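18/12/2019
Dye bench, batch 7, cont'd from last page

Madder on cotton again. Godelieve wants the deeper coral for the Vimville order and the last two pots came out brick. Not what they asked for.

Water: switched to the Clomton supply, softer. Old tap water was pushing everything brown I think. Weighed goods 358 g after scour. Alum same as batch 6, didn't touch it.

Scour notes: two rinses not enough, still feels waxy on the selvedge side. Did a third. Trinidad says soda ash was from the old tub, could be half dead. Write date on tubs!! 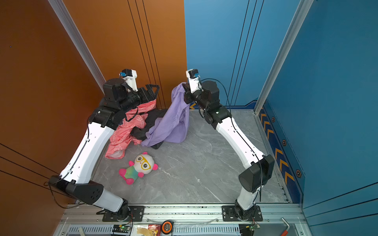
Mordant

In at 10 am, heat up slow, held, then left to cool in the pot. Lid on this time. Stirred when I rememberd. Alum dissolved fine, no grit at the bottom. Squeezed out, did not rinse, straight into a bag. Medeiros book says leave it overnight, we never do, maybe we should.

Chalk in the dye pot: tried a pinch. Color moved toward red right away, nice. Tried a bigger pinch in the small jar and it went muddy. So pinch only.

Pot thermometer reads high against the glass one. Trust the glass one. Raltik are meant to send a new probe in January, chase them.

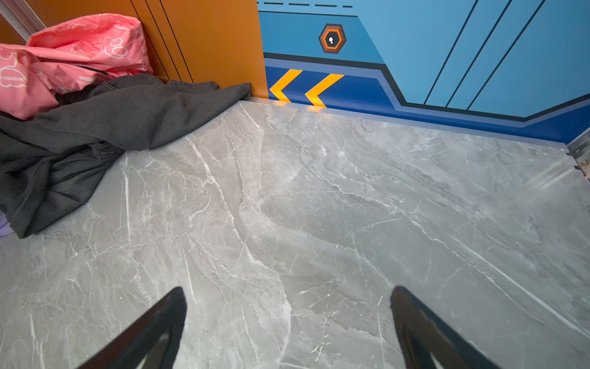 Gray floor, pale veining, orange and blue panels at the far corner.

Dye pot

Madder in a stocking, soaked first. Kept it well under a simmer the whole way, that's where the brick came from last time I'm fairly sure. Godelieve checked the swatch in daylight by the door and was happier. Not happy, happier. Still a touch orange to my eye.

Exhaust bath still has plenty in it, saved in the white bucket, lidded. Could do a pale pink from it if anyone has spare scoured cloth, otherwise it'll go off.

Wash test on swatch 7b, warm water and the plain soap, bled a bit on the first 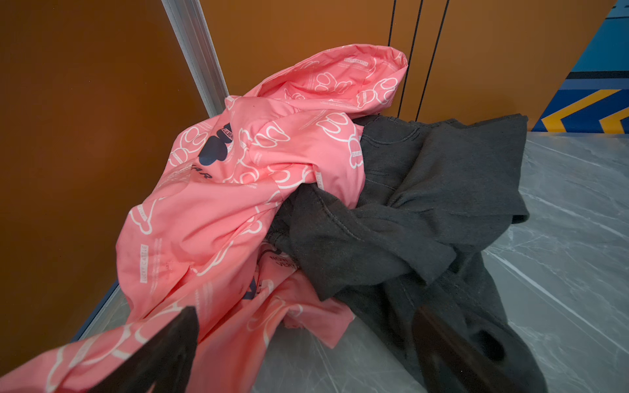

rinse and then ran clear. Rub test dry ok. Rub test damp leaves a faint mark on white, needs another go after it has sat for a week.

Cost: forgot to log madder weight out of the sack, Trinidad to reweigh. Should be under 3000 g left. If less than half of that, reorder before the brake.

Next: same again with overnight mordant, nothing else changed. Do NOT change the chalk at the same time.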